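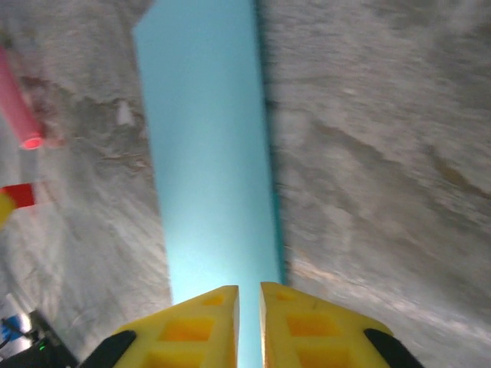

Long, flat and light blue, with a darker teal along the side.

Home Makers Rooms Letters About
Filed under: Makers & Menders
Thu 25 October | 600 shares | 9 comments

I'd been told to bring a sweater, and I didn't, so Silvia Kopecký lent me one. It had paint on both cuffs. Light blue, of course!

If you've been to any of the weekend markets over the past couple of years you've probably walked by the Dramano stall, with its peg rails and picture ledges and long skinny shelves that seem to come in one color only. I have two at home (one holds spices, the other holds mail I should open). So I was pretty excited to get an afternoon in the workroom, which sits up a flight of stairs behind the old Berker building and smells like coffee and primer.

My first question was the one she gets all the time. Why blue?

"I had a can of it," she said. "I'd painted a bathroom and there was a lot left over. The first shelf was for my sister and she didn't get a vote."

She called the color Ziltar after a cartoon spaceman her kids made up, and the name stuck. She has tried others. There was a mustard batch one May that she still has most of, stacked under the stairs, and she'd love it if somebody would take those off her hands. I liked the mustard, for the record. She looked at me like I'd said I enjoyed traffic.

What I really wanted to talk about was the edges. On both of mine the side is a shade darker than the front, and I had always figured it was a trick of my kitchen light. "No, I do that on purpose," she said, and she seemed pleased I'd asked. "If the side is the same as the top, the whole thing goes flat when you stand back from it. You lose the thickness. I put a little green in the side color and then you can tell it's a real solid thing." She does the sides first, lets them sit overnight, then masks them off and does the faces. It's slow. She has a radio.

We moved a pile of sandpaper so I could sit down. I asked how she gets such a smooth finish, because mine feels like a candy shell, and she laughed and said it was mostly stubbornness. "I sand between coats, I wipe it down, I go eat something. Then I come back and find a hair in it and start over. We had a long-haired dog for a while. That was a bad year."

Did she ever think of hiring help?

"My neighbor's son did a summer. He was great at carrying and terrible at waiting. You can't poke it to see if it's ready, and he poked every single one." She held up a thumb. "I could've sold them as signed pieces."

The prices have gone up a bit and she's a little sheepish about it. She keeps a school notebook with every piece written in it, and the last line when I visited was number 1287, a ledge for a barber in Um who wants somewhere to put his combs. I asked if she remembers the early ones. She flipped back through and read me a few: hallway, hallway, boat, Mom, hallway, "the man with the parrot." She couldn't tell me any more about the man with the parrot. I did try.

Before I left I asked for her advice on hanging one, mainly for selfish reasons, as my spice shelf has a definite lean. She said to mark the wall with the shelf upside down, use longer screws than you think you need, and don't trust the baseboard to be level. "And put a towel or an old rug down before you lay it on anything. People get it home, drop it face down on the driveway and call me."

She does touch up the scratched ones, by the way. Bring it to the stall and she'll take it back with her, but expect to wait until the next market. I gave back the sweater and went home to look for my level, which was behind the mail.

Dramano will be at the Um market through the end of the season.

Share Save Print
Next in Makers & Menders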